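3.2 Rangement domestique et objets « sans place »

Dernière mise à jour : juin

Le corpus Stolalau compte 2746 entrées de carnet, tenues par 341 foyers. Consigne minimale : noter chaque objet déplacé le soir, d'où il vient, où il finit. Pas de catégorie imposée - choix discuté avec F. Pakzad dès le pilote, et maintenu malgré le coût du codage.

Premier constat, les objets dits sans place ne sont pas les plus rares. Clés, chargeurs, élastiques, piles dont on ne sait plus si elles sont vides. Ils circulent entre deux ou trois surfaces (table, rebord, meuble d'entrée) puis disparaissent des carnets pendant plusieurs jours. Les enquêtés parlent de « poser en attendant ». En attendant quoi, rarement précisé. Pillai propose le terme de dépôt différé, que nous reprenons ici faute de mieux.

Le contenant ouvert joue un rôle à part. Panier, bac, corbeille, les mots changent d'un foyer à l'autre et parfois dans le même carnet, d'où un recodage sous une étiquette unique. Il reçoit les objets du dépôt différé sans les trier. Deux codeurs ont relu l'ensemble; désaccords surtout sur les boîtes à couvercle, finalement exclues. À Kartha les contenants sont plutôt cités dans l'entrée, à Stondov plutôt sur la table du séjour. Différence à prendre avec prudence, les logements de Stondov étant plus petits et les entrées souvent abscentes.

Reste la question du vidage. Peu d'entrées le mentionnent. Quand il l'est, c'est avant une visite, un départ, un ménage complet - jamais comme geste du quotidien. On rejoint là les entretiens de la section 2, où ranger et vider sont décrit comme deux tâches distinctes. Un contenant posé sur une table ronde (fig. 4) relève de notre code « surface + contenant ouvert ».
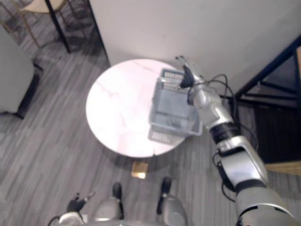
Fig. 4 - Bac en plastique translucide sur table ronde blanche, petit objet sombre au fond.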